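Brondley Pick Kit, trial service and bin picking package
Forum: Warehouse and Small Plant Automation > Products Under Review
Thread status: open

asgate_ops
Posted in January
Posts: 109

Our receiving department is considering the Brondley Pick Kit, offered as a software package with a gripper and an overhead camera, or as a monthly service in which Brondley tunes the system remotely. We have been granted a trial at our own site using an arm we already own. I would welcome comments from members who have evaluated either version.

Our requirement is modest. Mixed small goods arrive in totes and must be moved, one item at a time, to a conveyor. The target in our internal specification is 800 picks per shift. The sales literature states that the package "handles unknown items without training." I would like to know how far that statement can be relied upon.

millrace
Reply to asgate_ops

We reviewed the service version for a returns operation. Boxes and rigid plastic items presented no difficulty. Clear packaging was a different matter, and the support desk acknowledged as much when we raised it. Please test with your worst stock and do not accept the sample set supplied with the kit.

The remote tuning was prompt. Requests sent before 10 in the morning were normally answered the same day.

ellwood_line4
Reply to asgate_ops

I must disagree in part with the previous reply. The sample set is useful as a baseline, and without it you will have no means of comparing your results with those of any other site. Run it first, record the figures, and then proceed to your own goods.

I would also ask which arm you intend to use. The kit is priced as though every customer has a small collaborative model, and the mounting plate for anything larger is a separate line on the quotation.

asgate_ops
Reply to ellwood_line4

Thank you. The arm is a KUKA, and the mounting plate was indeed quoted separately. The totes have been replaced for the trial by a gray bin with sloping walls, clamped in position so that it cannot shift between runs. We followed the advice to use difficult stock. The bin currently holds a crinkled, reflective silver item, which is the type I expect to cause the most trouble, along with a translucent pinkish-purple one and a dull gray, semi-transparent one that is hard to make out against the bare metallic floor.
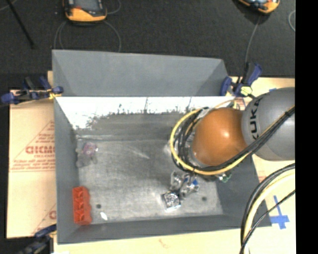
My principal concern at this stage is the edge of the bin. Our present method is a fixed suction tool, and it leaves behind whatever comes to rest against a wall. If the Brondley package has the same weakness, an operator will still have to attend to every tote, and the case for purchase becomes difficult to make.

ciltwood_mh
Wall clearance is a setting, and the default is conservative. In the version we reviewed it appeared under the advanced menu as "boundary margin." Reducing it improved our results at the edges considerably, although we also recorded 2 protective stops in the first hour. Ask Brondley to make the change with you on the line.

millrace
Reply to ciltwood_mh

I would not recommend that course during a trial. Once the margin is altered, the vendor may attribute any later stop to the customer's settings. We had that discussion and it was not a pleasant one. Have the vendor put the revised value in writing before it is applied.

ciltwood_mh
Reply to millrace

That has not been our experience. Our change was logged by the support desk and there was no dispute. I accept that the terms may differ between the service and the outright purchase -- ours was the service.

ellwood_line4

Two further points for the original poster. First, check how your cables are routed to the tool. Brondley's installation sheet assumes a dress pack and says very little about loops near the wrist. On our line a loose loop entered the camera's view at certain angles, and the software treated it as an item. Second, ask for the failed-pick log in its raw form. The dashboard combines "no grasp found" with "grasp attempted and lost," and these need to be separated.

asgate_ops

Both points are noted. I have requested the raw log and a written statement on the boundary margin. The vendor has replied that the log can be supplied with the purchased version and is "under review" for service customers, so I would be obliged if ciltwood_mh could confirm whether it was made available under the service agreement.

ciltwood_mh
Reply to asgate_ops

It was, on request, as a weekly file. I will send you the wording we used.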